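Plant Variety Protection and Seed Law
Handout 3: Essentially derived varieties
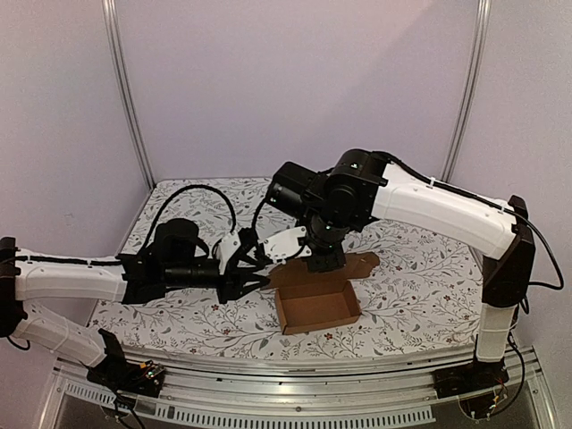 A breeder may use a protected variety as a parent without asking its owner. This is the breeder's exemption, covered in Handout 2. The exemption has one main limit. If the new variety is "essentially derived" from the protected one, it can be bred freely, but it can't be sold without the owner's consent.

1. The test

Under the 1991 UPOV text, a variety is essentially derived from an initial variety when:

(a) it is predominantly derived from the initial variety, or from a variety that is itself predominantly derived from it;
(b) it is clearly distinguishable from the initial variety; and
(c) it conforms to the initial variety in its essential characteristics, except for the differences that result from the act of derivation.

Note that (b) is also a condition for protection in its own right. A variety that fails (b) is not a derived variety. It falls within the scope of the initial right directly.

2. Common routes of derivation

Selection of a natural or induced mutant, selection of a somaclonal variant, repeated backcrossing, and transformation by genetic engineering. The list in the treaty is not closed.

3. No chains

The initial variety must not itself be essentially derived. If B is derived from A, and C from B, the owner of A has rights over C. The owner of B has none under this rule.

4. Problem for class

Vishwakarma holds a certificate for the wheat variety Ikeck. Kaltetti crosses Ikeck with a rust-resistant line and backcrosses to Ikeck until only the resistance region differs. The result is named Vudthorpe. Of 800 markers tested, 13 differ from Ikeck. Kaltetti applies for its own certificate and begins selling seed.

Consider whether the certificate can be granted, whether sales need consent, and who carries the burden of proof. Treat the marker count as evidence of derivation only. It does not settle point (c).

Reading: casebook, chapter 32. Bring written answers to the next meeting.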